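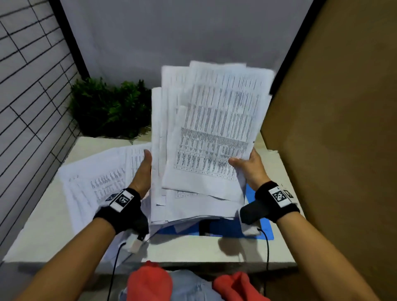 I Redid the Sound on Every Carnero Video and I'm Not Sorry

So I've been quiet on here for a while, and the reason is sitting on my hard drive in a folder called CARNERO FINAL FINAL 2. If you've ever made videos for a small business you probably have a folder like that too. Mine has a baby folder inside it called USE THESE, and I did not use those.

For anyone new, I make short videos for shops and small companies in and near Cleltow. Mostly the kind that sit at the top of a website and play while you decide whether you want to stay. Carnero is a bakery, and they'd asked for eight clips, one for each thing they're known for, to run on the homepage and on social all through the winter. Bread, rolls, the almond thing, the other almond thing. It was a dream job for a person who likes to be paid partly in rolls (I was not paid partly in rolls, but I left with a bag every single time).

The filming went fine. Bakeries are kind to a camera, all that flour in the air and the light coming off the trays. I shot everything at four in the morning, when the ovens are going and no customers are in the way, and I came home feeling like a genius.

Then I put headphones on.

There's a fridge in that kitchen. It hums, and it doesn't hum at one note, it sort of wanders, like a person who's forgotten the rest of the song. Under every beautiful shot of dough there was this fridge. In the room I had stopped hearing it after a minute, and I never once did what I tell everyone else to do, which is stand still with your eyes closed and listen before you hit record. 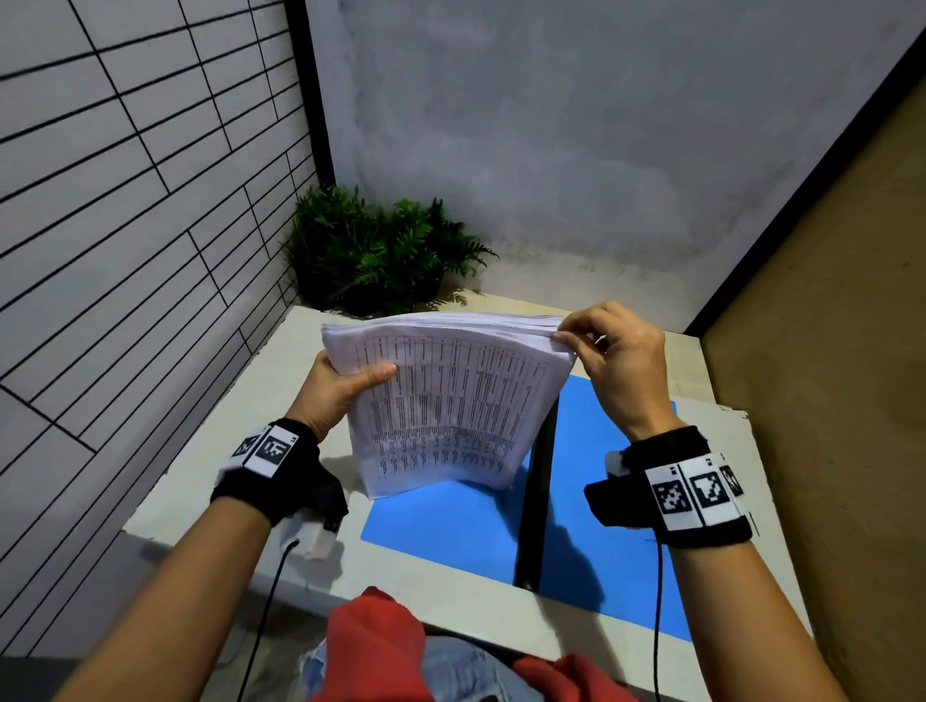
My first idea was to cover it with music. That's everyone's first idea! I found a nice little guitar track, laid it over the first clip, and it was okay. Then I laid it over the second one and it was the same kind of okay, and by the third I felt like I was on hold with the phone company. Most people see these with the sound off anyway, I know that, but the owner wanted them running on a screen in the shop with the volume up a bit. Guitar all day long would have driven the counter staff out into the street.

My second idea was the noise removal button. I love that button. I lean on it way too much. It took the fridge out and it took the crust out along with it, so when the knife went through the loaf you heard something like a person stepping on a wet leaf. Turning it down helped some, but then the fridge came back in little gulps between the good sounds, and that was worse than having it there the whole time.

So I went and bought bread. I bought a lot of bread, cleared off the kitchen table, hung a quilt over the window, unplugged my own fridge (set a timer if you do this, please, I lost a tub of ice cream) and recorded the whole thing again at home. Sound only. Cutting, tearing, flour out of a scoop, a tray going down on a counter. I played each clip on the laptop and tried to tear the bread in time with the hands on the screen, and I was terrible at it for most of an evening and then suddenly pretty good.

If you want to try it, get the microphone closer than feels polite. I had mine maybe a hand's width from the loaf. And leave yourself a long stretch of nothing at the end of each take so you've got some quiet room to patch with. Put that quiet under the whole clip, beginning to end, and the sounds you drop on top stop feeling pasted on. I also nudge each one a hair later than looks right on the timeline. I can't explain why that works, my eyes want it early and my ears want it late, and I go with my ears now. 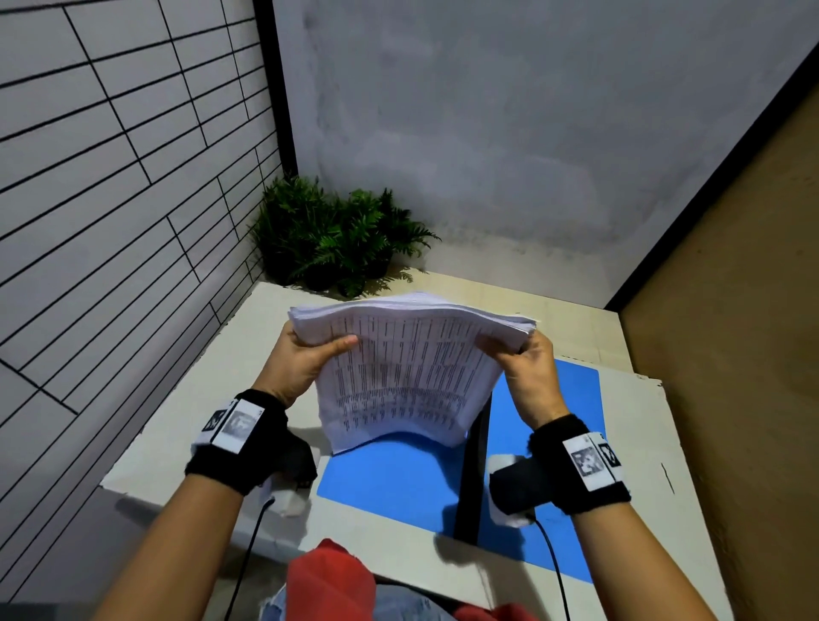 The oven door was the one I couldn't fake. Mine is a sad little click. Carnero's is this huge iron clunk that you feel in your teeth, so I went back for it. I had the fridge switched off for just that (with permission, and I wrote ON on my hand so I'd remember) and got the clunk in one go.

I sent all eight over and held my breath. The owner watched them and asked if I'd changed the color. I hadn't touched the color! I've decided to take it as a compliment.

It did cost me, though. I'd quoted for two days of editing and spent way more than that, and there's no line on an invoice for tearing bread at midnight. Next time sound gets its own line, right up there with filming, and if a client wants to cross it off we can talk about what they'll be hearing. I've already put it in the quote for Courtois. They fix bicycles, and they have a compressor in the back that makes that fridge seem shy.

A few of you asked what microphone I use. It's an old short one I got secondhand and the name has rubbed off. Anything you can get near the bread will do.

Next post: Do You Really Need an Intro on a Thirty-Second Video?
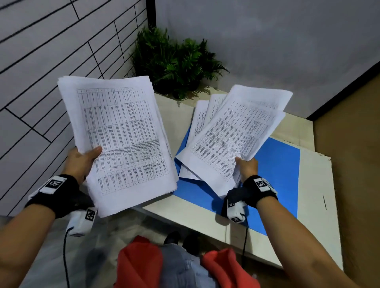
Posted 19 Jan 2022 by the Cleltow Clips blog | Filed under: Editing, Client Work | 3 comments

Short answer from me, no. Longer answer, I put one on every video I made for my first few years and I was so proud of it. My logo spun. It had a whoosh!

What changed my mind was a garden center out in Vemuldale. I did a little series for them in September, bulbs and what to plant when, and they sent me the numbers from their page. People were leaving while the logo was still turning around. They hadn't seen a bulb yet. They hadn't seen so much as a trowel.

So we cut it. The video now opens on hands in dirt, right in the middle of planting, and the name of the place comes up small in the corner once you're already watching. More people stayed. I don't have a fancy chart for you, and some of that could easily be the time of year, but I was convinced enough to go home and delete my whoosh.

The pushback I get is always that people need to know who made it. They do! Put it at the end, put it in the corner, put it on an apron if there's an apron in the shot. If the video is sitting on your own website, your name is already up at the top of the page anyway.

I'd still keep an intro for anything long where folks come back every week, because there it's a bit like a theme song and people get fond of it. I'm cutting the Courtois ones this week with no intro at all, starting on a wheel already spinning, and if the compressor lets me I'll post one here when it's done.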